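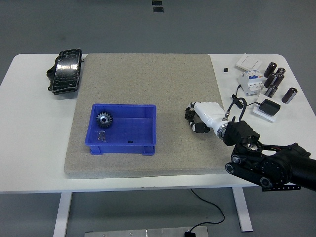 Figure 2. Work pad on the table, with the parts tray at lower left.

3.1 Setting Up the Pad and Parts Tray

Set up the work surface before you open the Bednarek gear kit. Small hardware rolls off a bare tabletop easily, and replacement screws have to be ordered separately.

You will need:
Bench pad
Parts tray
Lint-free cloth
Soft brush

1. Clear the table and wipe it down with a dry cloth. Let any cleaner evaporate fully before going on.

2. Lay the pad flat, textured side up. Leave a strip of bare table on the left and right for items that don't belong on the pad.

3. Press down on each corner. If a corner lifts, turn the pad over and leave it under a flat weight for a few hours.

4. Put the tray on the pad near the corner closest to your weaker hand. A right-handed user normally wants it at lower left.

5. Place the gear in the tray with its hub clear of the walls. Do not stack anything on the teeth.

6. Put screws, pins and other small pieces on the tray floor, below the gear. Keep very small black pieces away from the gear teeth — they are hard to spot against the dark metal.

7. Keep taped or wrapped items off the pad. Tape residue works into the grain and is difficult to remove.

CAUTION: Treat any wrapped pack as a live battery until you have checked its label or terminals. Do not cut the tape, and do not let loose screws touch it.

NOTE: The tray holds up to 500 grams. Heavier gears should go directly on the pad.

Cleaning the gear before assembly

1. Lift the gear by the hub.

2. Brush between the teeth, working outward from the center.

3. Wipe the bore with the cloth. Grit left in the bore will score the shaft.

4. Return the gear to the tray. Wipe your fingers before handling the screws.

Care of the pad

Brush the pad after each session. Once a month, wash it with cool water and mild soap, then dry it flat out of direct sun. Do not use solvent. Light staining is normal and does not affect grip.

If a screw is missing when you finish, check under the rim of the tray and around its feet first, then run your palm slowly across the pad. Order replacements with the form in Section 6.

Continue to 3.2, Fitting the Gear to the Shaft.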